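Painting a ceiling: lining paper or skim first?

Gromgate Home Forum > Decorating > Walls and ceilings

tolera_g
4 April 2019
We've got a 1940 semi and the back bedroom ceiling has hairline cracks all over it. Lath and plaster as far as I can tell, painted many times. One plasterer quoted 700 to overboard and skim. I'd sooner line it and paint it myself. Has anyone done this and regretted it?
Tolera Gidey

snuttall
Lined ours and it's still fine. Use a heavy grade, size the ceiling first and leave it overnight. Get a second person to hold the paper with a broom. Press along the cracks before you start – if the plaster moves, stop and get someone in.

Pargeter
I wouldn't line it. Paper hides the problem for a few years and then you have a seam showing every time the sun comes in low. 700 for overboarding is a fair price if it includes taking the rubbish away. Ask him that.

tolera_g
It doesn't move when I press it. The price doesn't include the skip. The other thing is colour. My wife doesn't want white. She'd like a soft green up there with cream walls, and I'm worried it will make the room feel low.

snuttall
It won't if you keep it pale. I tried the colours in a room planner before buying anything. 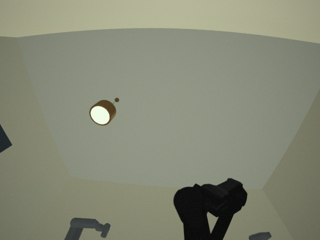
Pale grey-green ceiling with yellowish-beige walls.

I went a shade lighter in the end. Ours is Fondura matt, two coats, and I'd buy it again.
Sandra

Pargeter
Planner colours are no use for choosing paint. Every screen is different. Buy a tester, paint a big sheet of lining paper and pin it up there for a week.

snuttall
I did that as well. The planner was only for seeing whether I could live with a ceiling that wasn't white.

dooley_h
Agree with Pargeter on testers but not on the paper. I've lined 26 ceilings for customers and been called back to 2, both bathrooms. Butt the joints, don't overlap, and run the lengths away from the window so the seams don't catch the light.

Pargeter
Called back to 2 that you know of. People don't always ring.

dooley_h
Fair enough. I'd still line a bedroom.

tolera_g
Thanks all. I'll line it and put testers up first. Is there any need for a mist coat on lining paper?

dooley_h
Thin the first coat a little with water and let it dry properly. It may bubble while it's wet. Leave the bubbles alone and look again the next morning.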